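Robot Teaching Lab - Handout 4
Demonstrations by hand and by remote control

Read before the lab session. Bring a printed copy of the log sheet.

1. Two ways to show a task

In hand guiding, the arm is put in a compliant mode and you move it yourself, holding it by the forearm or wrist. The joint angles are recorded as you go. You feel the weight of the arm and any contact with the furniture directly, so beginners usually get a usable path on the first day. The drawback is that your own hands and sleeves end up in the camera view. For a two-armed task you also need a second person.

In remote control, you hold a pair of controllers and the arms follow. The cameras see only the robot and its surroundings, the same view it will have when it runs alone. You lose most of your sense of touch. Expect to press too hard against things during the first few runs.

We use hand guiding in Part A and remote control in Part B. The recording software, Silloron, stores both in the same format.

2. The bottle task

The Wamilau set contains 1553 demonstrations of kitchen tasks. For Part B we work with the group that involves moving bottles between a table and a refrigerator drawer. It looks simple on paper, but there are three places where students lose runs: the grasp, the path past the table edge, and the release inside the drawer.

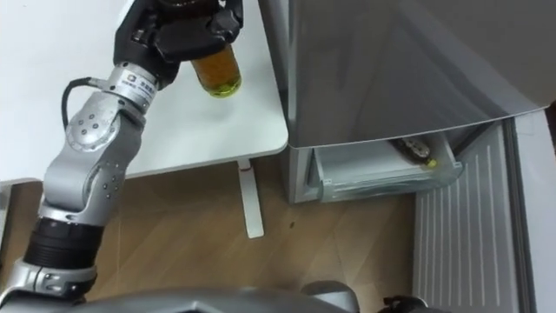 Figure 1. Head camera view: bottle held above the table, freezer drawer partly open at right.

Note the difference in height in Figure 1. The rim of the drawer is lower than the tabletop, and the refrigerator door above it is closed. A hand coming straight across from the table has to drop and also stay clear of the door. Plan the wrist angle before you leave the table - correcting it halfway down costs time and makes a jerky path that the model will copy.

A second bottle lies on its side toward the back of the drawer. When a drawer is already partly filled, decide where the new item will go before you start recording.

3. Recording rules

Start each run from the home pose. Press record, wait one second, then move.

Keep a steady speed. If you need to think, stop the recording and begin again.

Do not trim failed runs yourself. Mark them F on the log sheet and leave the file alone.

Change the start position of the bottle between runs, by at least a hand's width.

Each group records 44 runs. In past terms this took roughly two hours, including resets.

4. After the session

Copy the files to the Prulard server. Training is set to 2000 steps for the first pass and 3000 for the second. Compare the two using the script from Handout 3 and write half a page on where the arm hesitates.

Reading: Boychuk lab manual, sections on compliant mode and controller mapping.

Log sheets are due September 9, 2025.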